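3 小型冷藏器具的使用状况与温度分布

图 3　门开启状态下的小型冰箱，箱内横放一只深色瓶子

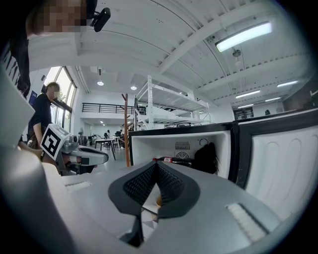 3.1 调查对象与分组

入户部分在 Dorndale 镇进行，共回收有效问卷 362 份。问卷按住房类型分为独立住宅、公寓和合租房三组，每组再按是否拥有第二台冷藏器具细分。本文所说的第二台冷藏器具，指主冰箱以外、放在卧室、书房、储物间或车库中的小型冰箱，不包括便携式保温箱和车载冷藏箱。

问卷内容包括器具的购入方式、摆放位置、通电时间、主要存放物品、除霜习惯以及温控旋钮的档位。多数受访者能够说出摆放位置和存放物品，但对档位的回答不稳定。部分受访者在电话回访时给出的档位与初次填写不一致，这类记录在计算档位与箱内温度的关系时予以剔除，在其他项目中仍然保留。

合租房组的情况较为特殊。同一住房内可能有多台小型冰箱，分别由不同住户使用，而电费按人头平摊。我们以器具为单位登记，不以住户为单位，因此该组的器具数与问卷数不相等。前期研究多以住户为单位统计，两者不能直接比较。

3.2 住房年代与摆放位置

Dorndale 的住房以 1951 年为界可分为两类。此前建成的住宅厨房面积小，插座少，储物间通常在北侧，不设采暖；此后建成的住宅厨房较宽，但储物间往往并入车库。住房年代影响第二台冰箱的摆放，进而影响其工作的环境温度。

旧宅住户倾向于将小型冰箱放在北侧储物间。夏季这里的气温低于厨房，压缩机启停次数较少；到了 12 月，储物间气温可能低于冷藏室的设定温度，压缩机长时间不启动，带有冷冻格的单温控机型会出现冷冻格升温的现象。受访者对此的描述多为“冬天冻不住”，并常常误认为是器具故障。新宅住户多将小型冰箱放在车库或卧室。车库的日温差大，卧室则受噪声限制，有的住户在夜间拔掉电源，早晨再接通。

夜间断电的做法值得注意。对只存放瓶装饮料的器具来说，断电造成的升温主要影响口感；如果同时存放乳制品或熟食，则每天都要经历一次升温和降温。问卷显示，采用这一做法的住户中有人同时存放两类物品，且并未加以区分。

3.3 存放物品与放置方式

第二台冰箱的存放物品以饮料为主，其次是水果、调味品和备用的冷冻食品。与主冰箱相比，物品种类少，单件体积大，周转慢。有些调味品在开封后长期留在箱内，受访者无法说出开封的月份。

瓶装饮料的放置方式与箱内层高有关。小型冰箱的层架间距有限，较高的瓶子若不能放入门搁架，常常只能横放（图 3）。横放对温度分布有两方面影响。一方面，瓶身与层架的接触面积增大，靠近蒸发器一侧的瓶身降温较快；另一方面，横放的瓶子占据层架的宽度，会阻挡自然对流，使下层空气更新变慢。直冷式小型冰箱没有风扇，箱内空气完全依靠密度差流动，第二种影响更为明显。

门搁架的使用也有差别。部分住户把门搁架装满，而箱内几乎是空的，理由是取用方便。门侧是开门时首先与室内空气接触的部位，温度波动最大，适合存放对温度不敏感的物品。已开封的乳制品放在门侧，是问卷中较常见的不当做法。

3.4 测温方法

测温部分在 Ghauri 实验室完成。试验器具为 Homell 和 Peststead 两个品牌的小型直冷式冰箱，均由 Dorndale 的住户提供，使用前未更换任何部件。温度传感器布置在上层、下层和门侧 3 个位置，传感器悬空固定，不与箱壁接触。首次正式测量于 2019 年 6 月 25 日（星期二）开始。

每台器具先空载运行至温度稳定，再按规定装载瓶装水。装载分为直立和横放两种方式，装载量相同。开门试验中，每次将门开至最大角度并保持 40 秒，然后关闭，记录各测点恢复到开门前温度所用的时间。同一条件重复进行，取中位数。

环境温度由试验间的空调维持。湿度没有控制，只作记录。夏季湿度较高时，蒸发器表面结霜较快，后半段的恢复时间有延长的趋势。为减少这一影响，每组试验之前均进行人工除霜，除霜后重新运行至稳定。

3.5 结果

在空载条件下，两个品牌的器具表现相近，上层温度最低，下层次之，门侧最高。装载以后，上层与下层的温差扩大，横放时的温差大于直立时的温差。Homell 器具的蒸发器位于箱体上部，横放在上层的瓶子与蒸发器距离很近，个别瓶内出现冰晶。Peststead 器具的蒸发器藏在后壁内，没有出现冰晶，但紧靠后壁的瓶身上有凝水。

开门试验中，门侧测点的升温最快，恢复也最慢。装载后的箱体因热容量增大，内部测点的升温幅度小于空载，这与主冰箱的一般规律一致。直立与横放两种方式在升温阶段没有明显差别，差别出现在恢复阶段：横放时，下层测点的恢复时间较长。将横放的瓶子向一侧集中，在另一侧留出通道后，恢复时间缩短，接近直立时的水平。

门封条的状况对结果影响较大。一台 Homell 器具的门封条下角变形，关门后留有缝隙，其门侧温度在所有条件下都偏高。该器具的数据单独列出，未计入汇总。提供该器具的住户在问卷中填写的是“使用正常”。从其他问卷看，住户很少检查第二台冰箱的门封条，除非门不能自行关闭。

3.6 讨论

以上结果说明，小型冰箱的箱内温度不能仅由温控档位推断。摆放位置的环境温度、装载方式和门封条状况都会使实际温度偏离预期，而住户通常不具备测温条件。现有的使用说明多针对主冰箱编写，其中关于分层存放的建议假定箱内有足够的层架和风道，用于小型直冷式器具时并不完全适用。

对旧宅储物间中的器具，冬季调整档位的效果有限。单温控机型的压缩机由冷藏室温度控制，环境温度过低时，调高档位只能使压缩机偶尔启动，不能保证冷冻格的温度。较可行的做法是在冬季停止使用冷冻格，或者将器具移至有采暖的房间。问卷中有住户在冬季直接停用第二台冰箱，将饮料放在储物间的地面上。

本节的测温结果有两点限制。其一，试验装载的是瓶装水，没有包括水果和熟食，这些物品的含水率和包装方式不同，降温过程也不同。其二，试验间的温度变化远小于车库，所得恢复时间不宜直接用于车库中的器具。车库条件下的测量需要在住户家中进行，涉及电表读数和入户时间的安排，其方法在第 4 节中另行说明。

问卷与测温之间还存在样本上的差异。愿意提供器具的住户，其器具大多处于闲置或半闲置状态，使用年限可能高于问卷样本的平均水平。由于购入年份多凭记忆填写，二手器具的出厂年份又常常无法辨认，本文没有对使用年限作进一步的校正。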